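The Big Kitchen Restock: a trolley gallery

Our shared kitchen at Flarnetow has 29 people using it on a busy Thursday, and until May it had one decent spatula between all of them. So when Celina Marciniak finally got us a proper budget for utensils and cleaning bits, a few of us were ridiculously excited about it! We made a list, we argued about the list, and then we went shopping.

I've put this page together for everyone who chipped in, and for the supper club at Brøndum who are planning the same sort of thing and wanted to know how we went about it. There's the shop itself, then some notes on each part of the day, mostly in the order it happened.

Before the shop
Endang Lumbantobing emptied every drawer on to the long table and we sorted the lot into keep, mend and bin. I love this sort of job. You find the tin opener you blamed someone for losing two years ago, and a surprising number of lids that fit nothing at all. The mend pile went home with Pascual Zapata, who has glue for everything.

The list
It started at 40 items and we got it down to something sensible by crossing off anything only one person wanted (sorry, Aiman, the melon baller can wait). Things we all grab daily went at the top, cleaning things came next, and treats went at the bottom in pencil.

On the aisles
We went early evening, when it's a bit calmer, and took one trolley to save us splitting up and buying everything twice. That was Ikhsan Purba's idea and it worked a treat. I could spend hours in the household section – all those handles and packets, and every brush in the world seems to come in five sorts when you only came for one.

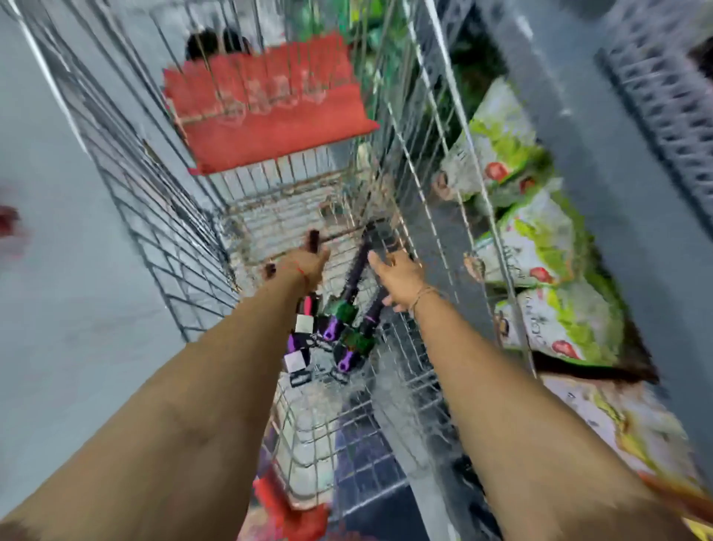
We had a rule that anything with a handle got a proper hold before it was allowed to stay. Is it long enough to reach the back of the sink? Does it dig into your palm? Ikhsan is tall and Endang isn't, so between them they make a very good testing team, and a couple of things went straight back on the shelf after a quick swap of hands.

Bright colours
I'm completely sold on these. Half our old utensils were the same tired grey, and they vanished into the bottom of the washing-up bowl, never to be seen until somebody pulled the plug. Give me something I can spot from the other side of the kitchen! Celina would like it all to match. Celina has been outvoted.

Reading the labels
Slow but worth doing. We were looking for dishwasher safe and for anything that could cope with a hot pan, and you do have to turn some packets over twice to find it. Aiman Nugroho read them aloud in his newsreader voice, so we were in there longer than planned and I regret none of it.

Unpacking
My favourite part. Scissors, a big cardboard box for the packaging, a pot of tea and the radio on. Everything had a wash before it went anywhere near a drawer, and then we laid it all out on clean tea towels to dry. It's only kitchen stuff, I know, but a whole row of new things on a tea towel is a lovely sight.

Where it all lives now
There are 3 drawers by the cooker, so we've kept it simple. Top drawer is for stirring and turning, middle is for cutting and peeling, bottom is for the odd things that won't lie flat. The cleaning bits are under the sink in the old Plastville tub, which has finally got a job after sitting on the windowsill since last winter. Long-handled things hang on the hooks inside the larder door. Please hang them back up with the handle pointing down, they swing about less.

Old faithfuls
Not everything got replaced. The dented colander stays, and so does the wooden spoon with the scorched end, which has stirred what must be 2,000 pots of soup and isn't going anywhere while I've a key to the kitchen.

Still to get
A second chopping board, a jug with markings you can read, and new oven gloves – the current pair have a hole exactly where your thumb goes. If you've got spares at home, leave them on the shelf by the door with your name on, or catch Endang before Thursday supper.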